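Home Posts About the House Garden Recipes Contact Search

Toys Out in the Sun

We had our first properly dry week in what felt like forever, and I did the thing I do every year when that happens, which is to carry half the house outdoors and set it down on the concrete. Rugs first, then the cushion covers, then the bath mats, and finally (because by that point I was in the mood and there was no stopping me) the toys.

I should explain about the toys. There is a closet at the end of our upstairs hall here in Fercombe that was meant for linens and has never held a single sheet for longer than a weekend. It holds soft things. Bears, rabbits, a long green snake that used to keep the draft out from under the back door, and a great many round creatures of no clear species. They came from birthdays and fairs and the backs of other people's cars, and over the winter they pick up that closed-in smell, a bit like old library books and a bit like socks. You open the door in June and it comes out to greet you.

My usual routine is to wash them all in one heroic day and then be cross by supper. This time I spread it out. I did a few each morning, in cold water, inside an old pillowcase with the top knotted, and then I took them outside with my coffee and sat with them. It turned a chore into something I looked forward to, and I got through an entire paperback while I was at it.

A few things I've learned, mostly by getting them wrong. The round ones take forever. A bear has arms and legs and a fairly thin middle, and the air gets at him from all sides, but a ball-shaped toy is just one big lump of stuffing and the center stays damp long after the outside feels lovely. I brought a batch in too early one December, put them straight in the closet, and had to throw two of them away by New Year's. Now I give them a good hard squeeze, right in the belly, and if it feels even a little cool in there they stay out another day. Turn them over at lunch. Turn them again when you start thinking about dinner. If they have bits of long fluff on them, a dry toothbrush does a very nice job once they're almost there, and much better than a comb, which pulls.

Then there's the matter of color. Strong sun is wonderful for smells and not so wonderful for pinks and purples. I had a raspberry-colored rabbit go the shade of weak tea one summer, only on the one side, so that she looked like two different rabbits depending on how you sat her. So the bright ones get their turn in full sun and then they move along to the shade, and I set the timer on the stove so I don't forget them.
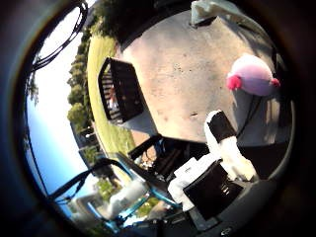 Last updated: June 26, 2021

I'm fond of that slab. It isn't pretty, it's spotted and stained in places, but it soaks up the warmth and gives it back, and I think a toy dries faster on it than it ever would on the grass. The lavender-pink one is a pig as far as I'm concerned, though I have been told quite firmly by a smaller member of the family that it's no such thing. I stand by pig. The magenta tufts are what I worry about with the fading, and so far they've kept their brightness very well.

The black wire crate deserves a paragraph of its own, I think, because it has turned out to be one of the more useful things I've bought for this house. It came from Howells, the hardware place over in Wedport, from the shelf by the door where they put whatever they want to be rid of, and I paid 20 dollars for a pair. I had plans for them in the pantry - onions in one, potatoes in the other - and they never made it that far. The open sides let the air straight through, so anything small can go in there without getting stuffy, and when the wind gets up I can tuck the lighter toys inside and stop chasing them over the lawn. It carries easily, too. I can bring a load down the stairs with it on one hip and still have a hand for the railing.

I did try a plastic tub before that, the kind with solid sides and a lid, and I don't recommend it for this. Things go in nearly dry and come out damper than they went in. It's fine for storing Christmas lights.

The other half of the job is deciding what goes back in the closet, and I'm no good at it at all. I went in this year with the idea that I'd keep 29 of them, which was simply the number that fit on the two lower shelves when I lined them up neatly, and that the rest would go to the rummage sale in Trurkville. It went well for the first armful. Then I picked up the snake, and remembered how cold that back hall used to be, and sat down on the carpet for a while with him around my neck. He's staying. So are the bears, and so is the pig, obviously. I have one bag by the front door for the sale and I have taken two things back out of it since breakfast.

If you're doing the same at your place, pick a day with a bit of breeze, and don't start after lunch. Check the seams while you have each one in your hands, as it's so much easier to put in three stitches now than to find a trail of stuffing down the hallway in the fall. I keep a needle already threaded with white in the kitchen drawer for that very purpose. And wipe the shelves down while they're bare! I forgot, and had to take everything out again, and found a mitten I'd been looking for all last winter.

The closet smells of nothing much at the moment, and I keep opening the door to check. I've left it propped open a few inches at night with a shoe. Next up are the winter coats, which need a good long airing on the line, and after that I suppose I'll have to look at the shelf above them, where the board games live with all their split corners.

Recent Posts
Mending a Quilt Without Taking It Apart
The Pantry, Part Two: Jars
What I Planted Along the Back Fence
Rummage Sale Finds from Trurkville
A Rainy Afternoon in Wedport
Lemon Bars, the Less Sweet Kind

This site uses cookies to remember your preferences and to count visits. By continuing to read you agree to their use. Accept Learn more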